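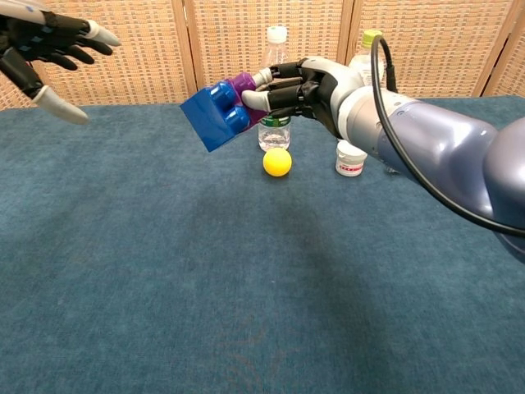 Chapter 4
Building Blocks and the Hands That Use Them

In this chapter you will look at:
how interlocking bricks hold together, and why that matters to a small child
the grips and movements a child practises when joining and parting them
choosing, storing and washing a set for a playroom
watching and noting down what you see during block play

Starting points

If you have ever sat on a nursery carpet with a tub of bricks tipped out in front of you, you will know how hard it is to keep your own hands still. You pick up a blue one, you pick up another, and before you have given it a thought they are pushed together and you are hunting for a third. Children feel the same pull, and it is a great part of the reason that building blocks have kept their place on the shelf while so many other toys have come and gone (usually with a flat battery inside them).

In Chapter 3 we spent a good deal of time on plain blocks, the kind that stay up only by being balanced. Those are lovely things and I would never want to see a playroom without them. Interlocking bricks ask for something rather different. A plain block has to be let go of gently. A brick with studs has to be pushed, and pushed in the right place, and the child has to hold one piece steady while the other goes on. Two jobs are being done at the same moment by two hands, and for a child of two or three that is a real piece of work.

Studs and hollows

Turn over any large brick of the usual kind and you will find that the underside is hollow. The studs of one brick fit up inside the next, and the walls grip them just tightly enough to stay put. We call this grip the fit. A good fit goes together with a firm press from a small palm and comes apart with a twist or a tug. If the fit is too loose, a tower leans and drops its top storeys when somebody walks past. If it is too tight, the child brings you the same two bricks again and again to be pulled apart, and after a while stops building and goes off to the sand.

Fit changes with age and use. At Droltgate, the nursery I shall be coming back to all through this book, there is a set that has been in the toddler room for 19 years, and some of its bricks will now slide off one another if you so much as breathe on them. The staff have kept them, very sensibly, for the youngest children, who like taking things apart a great deal more than they like putting them together.

What the hands are doing

Let us go slowly through the joining of two bricks, for it all happens quickly and is easy to miss.

First comes the reach, and with it the choice of grip. Very young children take a large brick in the whole hand, with the fingers wrapped right round it. Later the thumb begins to work against the fingers, pressing from the other side, and the brick can be held out and turned. We shall call the first a palm grip and the second a thumb-and-finger grip. You will see both in the same child on the same morning, so please don't be too quick to write one down as a stage that has been left behind.

Next comes the turn. The brick has to be brought round so that the studs face the hollow, and this is where a lot of the puzzling goes on. Some children turn the brick, some turn their wrist, and a few turn their whole body and come at it from the far side of the table.

Then there is the meeting of the two pieces and the press. Watch the other hand here, the one that isn't pressing. It may be holding the lower brick, or it may be hovering open near by, ready to take over. Passing a brick from one hand to the other looks like nothing at all, but one hand must open just as the other closes, and a child who is tired will often drop the piece between the two.

Last of all comes the parting, which many children master first. Pulling straight is hard. Rocking the brick from side to side is much easier, and you can show this without saying a word.

Choosing and keeping a set

A set needn't be huge. Droltgate puts out 25 large bricks at a table for two or three children, and keeps the rest in the cupboard. The full stock, when it was last sorted in April, came to 519 pieces, and I can promise you that nobody wants all of those on the floor at once.

Wash bricks in warm soapy water, rinse them well and stand them hollow side down on a towel to drain. Leave them overnight before they go back in the tub.

Try it yourself

Take two large bricks and join them with your eyes shut. Do it again using the hand you don't write with. Note down which part was hardest: the turn, the meeting or the press. Then join them once more in thick gloves, and keep your notes by you for section 4.1, where we look at touch and how children come to judge the right amount of push.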